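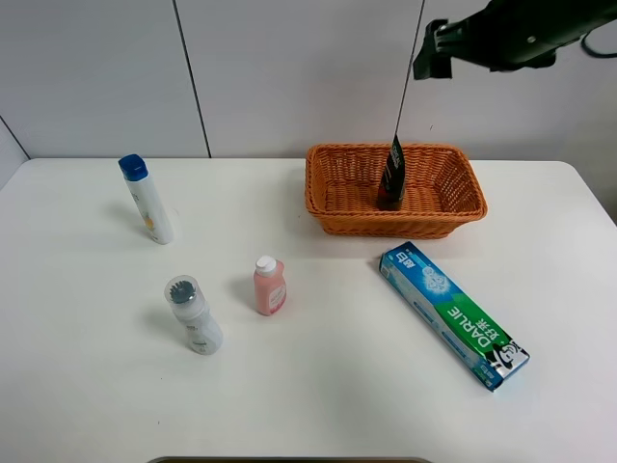 *A basket, a box of toothpaste and a tall bottle with a blue flip cap on a shared table.*

# The Case for One Basket

**By Ieva Lūse, Residential Standards Office, Premedmont**

Each September our office receives the same question from the managers of shared housing: how should residents store their toiletries? The question sounds minor. It accounts for a large share of the complaints that reach us, and it has led several houses to spend money they would have done better to keep.

The position set out in this essay is my own, although it has been discussed at length within the office. I believe that every resident should be issued one open basket, that the basket should be the only container permitted in a shared washroom, and that its size should be fixed by the house. Cabinets, drawer units and hanging organizers should be phased out as they wear out.

The argument begins with what people own. A resident arriving at Tillavska, our largest house, brings a toothbrush, toothpaste, something for washing and perhaps one or two other bottles. These are small objects of awkward shape. A toothpaste box is long and will not stand well on a shelf crowded by other people's things. A tall bottle falls when a neighboring bottle is moved. In a cabinet the box is pushed to the back and the bottle ends up in front of it, and within a month there are two tubes open because the first could not be found.

An open basket removes most of this difficulty. The contents can be seen from above. A bottle can stand inside with the wall of the basket to support it, and a box can be leaned against the side so that its printed face remains visible. The resident carries the whole basket to the washroom and carries it back again. Ownership is never in doubt, and the cleaning staff have a clear surface to wipe.

I have heard three serious objections, and each deserves a reply.

The first comes from Raed Mahasneh, who manages the house at Prarnudura. He holds that woven baskets collect dust and soap in the weave and are harder to clean than a molded tray. He is correct on the facts. A woven basket must be rinsed and left to dry upside down, and our guidance should say so plainly. I would still choose it over the tray. A tray without high sides spills when it is carried, and the trays we tried at Tillavska were soon being used to hold plates.

The second objection concerns privacy. Cuiping Zou, who represents residents in our yearly review, has written that an open container puts a person's habits on display. I take this seriously. Medicines and personal items should be kept in the resident's own room, in a drawer that locks, and no house rule should require otherwise. Toothpaste and shampoo do not need the same protection.

The third objection is cost. Last year the office approved a request for 727 baskets, and there was some surprise at the number. It should be compared with the 600 cabinet doors that were repaired or replaced across our houses in the same period, many of them for the second time. A basket has no hinge.
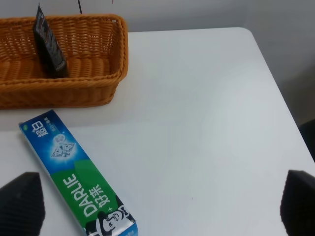
*Toothpaste laid in front of the basket, with a dark box propped upright inside.*

There remains the matter of how the basket is filled, and on this point I disagree with some of my colleagues. Zeyu Qin has proposed a printed card showing where each item belongs. I see little use for it. Residents given a basket and a bare table will sort their belongings in a few minutes, usually by standing the upright items first and fitting the boxes beside them. The arrangement will differ from person to person, and the house has no interest in making it the same.

The house does have an interest in size. Where residents were free to buy their own baskets, the baskets grew. At the Xu building, some were too wide for the shelf outside the washroom and were left on the floor, where they blocked the door. A single size, chosen to fit the shelf, would have prevented this. It would also encourage residents to finish one bottle before they open the next, a habit that many of us could adopt at home.

Rongrong Shen, my predecessor in this post, drafted the present rules in 2000. They list eleven kinds of approved container and take up four pages. They were written with care for houses that had fewer residents and larger washrooms. I propose that those pages be replaced by one paragraph: one basket for each resident, of the size issued, carried in and carried out, and rinsed at the end of every month.

Written comments from managers and residents may be left at the office reception desk until the close of the review.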